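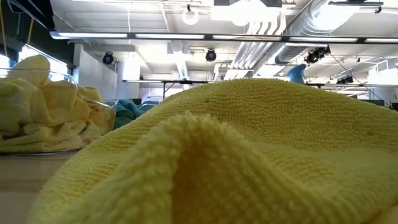

About Rillgate Cleanouts

By the Rillgate office
9/11/19

Rillgate Cleanouts empties houses, garages, basements, storage units and small commercial spaces. We started with one pickup and a rented trailer, mostly doing garage jobs for people who had run out of weekends. Today we run two box trucks and a dump trailer out of a yard on Kemppainen Road, and most of our work is whole-house cleanouts for families, landlords and estate agents.

What we do

A cleanout means we take out everything you don't want and leave behind everything you do. We sort as we go. Furniture and housewares in decent shape go to one side of the truck, scrap metal and appliances to the other, and what is left goes to the transfer station. After the last load we sweep the floors, wipe down shelves and counters, and walk through the place with you before we ask for payment.

We also take single items. The minimum charge covers a couch, a mattress, a treadmill or anything of that size, including carrying it down stairs. If it has to be taken apart to fit through a door, we take it apart.

Other work we do on a regular basis:

Shed and playset removal, up to 100 square feet of shed
Hot tub removal, drained and with the power already disconnected
Fence and deck tear-out
Office furniture and cubicle removal
Yard debris, brush and old firewood
Storage unit cleanouts, including units you can't be there for

What we don't take

We can't haul paint that is still liquid, gasoline, solvents, pesticides, asbestos, propane tanks or medical waste. If we find these in a house, we set them together in one spot and leave you a list. The county has a drop-off program for most of it, and our office can tell you where to go. Dried-out latex paint is fine with the lids off.

We don't do mold treatment or pest control. If a house has an active infestation we ask that it be treated first, and we will hold your place on the schedule while that gets done.

How pricing works

We price by how much of the truck you fill. A full truck is 540 cubic feet, and the bed is marked on the inside wall so you can see where your load ends. Labor, fuel and dump fees are in the price. Heavy material such as dirt, brick, concrete and roofing shingles is priced by weight, and for those jobs we bring the trailer.

Estimates are free. For smaller jobs we can usually give a price from a few photos sent by text. For a whole house we need to come look, and that visit takes half an hour or so. The number we write down is the number you pay unless you add to the job. If you add something, we give you the new price before it goes on the truck.

There is no stair charge. We used to have one and dropped it in May of last year. It made the estimates harder to read, and most of the houses in our area have stairs anyway.

Where things go

Last year we finished 176 whole-house jobs. By weight, 58 percent of what we took out of them was donated, recycled or sold for scrap. We would like that number to be higher, and the main thing holding it down is upholstered furniture. Few places will accept a sofa with any wear on it. Mattresses go to a recycler in Cadar when they are dry, and to the transfer station when they aren't.

If you need a donation receipt, tell us before we start. The receipt comes from the organization that gets the goods and is made out in your name. We don't put a value on donated items. That part is between you and whoever does your taxes.

Estates and family homes

A large share of our calls come after a death in the family or a move to assisted living. These jobs take longer and we schedule them that way. We don't put a second job on the same day for that crew. Photographs, letters, jewelry, cash, military papers, keys and anything that looks like a legal document go into a marked box, and the box is handed to you at the end of each day. If you live out of state, we can ship it.

We will work room by room if you would like to keep ahead of us. Some families want to be there for all of it and some give us a key and a list. Either is fine.

The crew

Everyone who comes to your house is an employee. We don't use day labor or subcontractors. New hires go through a background check and spend their first month riding with a crew lead. Crew leads have the authority to settle small questions on site, such as a scuffed wall or an item that wasn't on the list, without calling the office.

We carry general liability insurance and workers' compensation. If your building needs a certificate of insurance before we can use the elevator or loading dock, give us two business days and the name as it should appear on the form.

Service area

We cover Cadar, Nernach and the townships between them at no travel charge. Past Nernach there is a flat trip fee, which is listed on your estimate. We also go out to the lake properties, but not in mud season when the roads are posted for weight.

Getting ready for us

You don't have to bag or box anything. It does help to put a piece of tape on whatever is staying, or to move it all into one room and close the door. Please unplug refrigerators and freezers the night before and take out the food. If you have a narrow driveway or shared parking, mention it when you book so we send the shorter truck. Pets should be shut in a room we won't be using.

Scheduling

Most single-item pickups are done within two days of the call. Whole-house jobs are booking one to two weeks out. We call when the crew leaves the yard, so you know when to expect them. If we have to move your appointment because of a breakdown or weather, we will call as soon as we know and you get first pick of the open times.

The office answers the phone from 7:30 to 5. Messages left after that are returned the next morning. We take checks and all major cards, and landlords with repeat work can ask about monthly billing.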